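Workshop Tips: Cables, Bins and Clamps Around a Picking Arm
Hultham Shared Workshop - Member Guidance
Issued 18/01/2018

This page sets out practical advice for members who use, or work beside, the bin-picking cell. It was prepared after a fault in which the arm failed to stop its descent at the correct height and pressed the gripper against the floor of a bin. No person was injured. One gripper finger was cracked, the bin moved on the table, and the cell was out of service for 20 days while a replacement part was obtained.

The advice applies equally to members who have built smaller arms at home or in a garage. Most of it concerns ordinary workshop practice and requires no knowledge of programming.

What went wrong

The cell had completed 144 picks that day without incident. On the following pick, the signal from the gripper dropped out for a short period while the wrist was turning. The controller retained the last value it had received, which indicated that the fingers had not yet touched anything, and the arm continued downward. The operator pressed the emergency stop, but by that time the finger was already bent against the metal.

Inspection found a partly broken conductor in the gripper lead, close to the connector. The outer jacket was intact and the break could not be seen. The fault appeared only when the wrist was rotated towards the end of its travel and the lead was drawn tight. With the arm at rest, the same lead passed every test with a meter.

A second problem was found during the inspection. The bin had been clamped at the start of the week, but the clamp had been removed to allow cleaning and was not refitted. The bin was therefore free to slide. In this case the sliding may have reduced the damage to the finger, but it also meant that every stored position was wrong when the cell was restarted. The next test move brought the gripper down close to the sloping wall.

Looking after the cables

Flexible leads on a moving arm should be treated as consumable items. A lead that has given good service for a year is a lead that is due for replacement, and members should budget accordingly. The workshop now keeps 2 spare gripper leads in the grey drawer unit beside the cell. Please record any use of them in the log so that they can be reordered.

Leave enough slack at each joint for the full range of movement, and check this by moving the arm by hand control at the slowest setting. Watch the cable, and leave the gripper to look after itself for the moment. If any part of the bundle goes straight and firm before the joint reaches its limit, the lead is too short at that point. If a loop hangs low enough to touch the rim of a bin or the work, it is too long.

Secure the bundle with ties that can be undone. Ties should be firm enough to prevent the bundle from sliding along the arm, but should not compress the jacket. Trim the tails flush. A cut tail left standing at an angle will scratch a hand as readily as any burr.

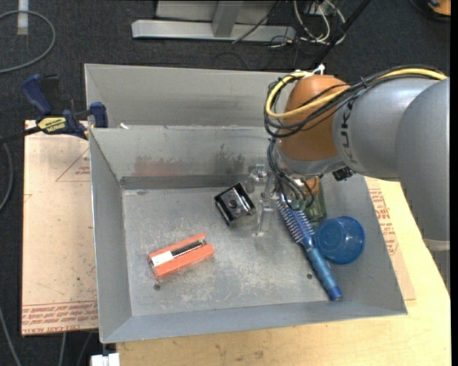
Sound preparation of the bin itself will prevent a good deal of trouble. Members should begin by checking that the bin sits flat, that its rim is free of burrs, and that no scrap of tape or packaging has been left under it. The bin should then be clamped at a corner, outside the area through which the arm will travel. A bar clamp such as the blue and black Irwin at the corner of our bins is quite suitable, provided that the pad bears fully on the metal and the handle is turned away from the arm's path. Tighten the clamp, push the bin firmly from two sides, and tighten it again if there is any movement. When the clamp has to come off for cleaning, hang the red tag on the control pendant and leave it there until the clamp is back in place.

Where sheet acrylic is used as a base or a spacer, the protective film may be left on to guard against scratches. Members should be aware, however, that film can wrinkle under a clamped load and allow the bin to creep. Peel the film back where the clamp or the bin bears on the sheet, or place a thin rubber pad between the two.

Scratches on the bin floor are a normal result of use and do not call for repair. Fresh gouges are another matter. A new bright line, particularly one ending in a dent, suggests that the gripper has been travelling too low, and the height setting should be checked before any further work. A simple method is to wipe the floor clean at the beginning of a session and look at it again at the end. Members may also wish to take a photograph for comparison, taking care to stand in the same place each time.

Choosing objects for test picks

Household objects make good test pieces, as they are cheap and easily replaced. They also vary in ways that can catch out an otherwise sound arrangement.

Hairbrushes and similar items should be placed so that the gripper closes across the handle. Bristles give way under pressure and may delay the contact signal. They also hold lint, which finds its way into the moving parts of the gripper.

Plastic cups should be inspected for cracks before each session. Clear and translucent cups are difficult for many depth cameras to measure, and the reported height may be that of the bin floor behind the cup. Set a minimum height for these items by hand. Do not use glass or ceramic under any circumstances.

Boxed goods with a cut-out window are weaker on the window side. Set them down with the solid face upward where possible, and retire them once the cardboard has softened. The contents should be checked as well - knives, blades and pressurised containers are not permitted in the cell, even in sealed packaging.

Batteries should be removed from every test item. A crushed cell is a fire hazard, and the workshop's insurer has asked that this rule be applied without exception.

Setting the height limit

Following the fault, a fixed lower limit was set in the controller, independent of the gripper signal. The arm will not descend past this limit whatever the gripper reports. Members must not lower or disable it. If a thin object cannot be reached, raise the object on a piece of dense foam.

The replacement gripper lead was supplied by Tzanetos and the touch sensor by Rarine. The controller software has also been changed so that a missing signal is treated as a fault, and the arm halts until the operator clears the message. Before the cell was returned to service it was required to complete 1,000 consecutive slow moves with the wrist at varying angles. It did so without losing the signal.

Members with a home-built arm can apply the same principle at little cost. A mechanical stop, a switch that opens when the carriage reaches its lowest safe point, or a spring-loaded mount for the gripper will each give some protection. Of these, the spring-loaded mount is the most forgiving, although it does reduce accuracy when heavier items are lifted. The Drusix mounting kit held in the loan cupboard includes suitable springs and may be borrowed for a fortnight.

Clearing a stalled arm

Should the arm stop in contact with the bin or an object, proceed in the following order.

Press the emergency stop, even if the arm has already halted.

Keep hands out of the bin. A gripper held under load can release suddenly, and a bent finger may spring back.

Note the message on the pendant and write it in the log before clearing anything.

Reset the stop and raise the arm under hand control at the lowest speed, moving straight up.

Do not attempt to free the gripper by loosening the clamp or by pulling on the bin.

Once the arm is clear, press the emergency stop again and only then examine the gripper, the leads and the object.

If the arm will not rise under hand control, leave it as it is, place the barrier across the entrance to the cell, and call the duty supervisor.

Keeping the floor clear

Cables on the floor should run along the wall or under a cable cover. The carpet in the work area hides dark cables very well, and an operator who trips will reach for the nearest support, which may be the table or the arm. Coil any spare length behind the cell and fasten it. Tripods, poles and stands should be placed so that a person can reach the emergency stop from either side of the table without stepping over anything.

Vacuum beneath the table weekly. Swarf and grit carried in on boots will work into connectors that have been left on the floor, so fit the dust caps whenever a lead is disconnected.

Induction sessions

Revised induction sessions for the cell will be held in February. Members who were inducted under the previous arrangements may continue to use the cell under supervision until they have attended. Bookings are taken at the front counter, and enclosed footwear is required.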